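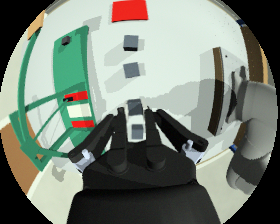
How to check a health statistic in a news story

A headline gives you a number and a strong verb. Before you repeat it or change your plans over it, spend 20 minutes finding out where the number came from. You need a web browser and something to write on.

Step 1. Write the claim down in one sentence

Copy the main claim in your own words, with the number in it. Leave out "experts warn" and anything like it. If you can't get the claim into one sentence, the story probably makes two claims, and you should check them one at a time.

Step 2. Find the original source

Look for a link in the first few paragraphs. If there isn't one, search for the lead author's last name plus two or three key terms. You want one of these:

a published paper
a preprint (not yet peer reviewed)
a report from a health department
a press release

A press release is a start, but keep going until you reach the document it was written from. If the story only cites "a leaked memo" or "data seen by this newspaper," write that down and stop. You can't check it today.

Step 3. Ask what was counted

Hospital figures cause the most trouble. "Patients with the virus" and "patients admitted for the virus" are different counts, and stories swap one for the other. Look in the notes under the table for the definition. Death counts have the same problem: some go by a positive test within a set number of days, others by what is written on the death certificate.

Step 4. Turn percentages back into people

Say the Drummond County bulletin for October reports that flu admissions rose 45 percent. Find the starting figure. If last month's count was 20, the new count is 29. That is nine more people. It may still matter to a small hospital, but it reads differently from the headline.

Do the same in the other direction. A small percentage of a large population can be a lot of people.

Step 5. Check the size of the study and who was in it

The sample size is usually in the abstract. A survey of 603 adults can tell you something about adults in general if they were picked at random. It tells you very little about the 7 of them who were over 85. Be careful with any claim about a small slice of the sample.

Also check where the people came from. Results from one clinic in Plastley may not hold for the whole state.

Step 6. Look at the dates

Find the date the data was collected -- the publication date won't do. Cases reported after a holiday often jump as labs catch up. If the story compares two weeks, look at the weeks on either side as well.

Step 7. Read one outside comment

Search for a reaction from someone who didn't work on the study. Read what they say about the method and skip the part about what the government should do next.

Step 8. Rewrite your sentence

Go back to the sentence from step 1 and correct it. Add the source and the dates. If you share the story, share your sentence with it.

Questions or corrections can go to Eamon Flanagan through the contact form.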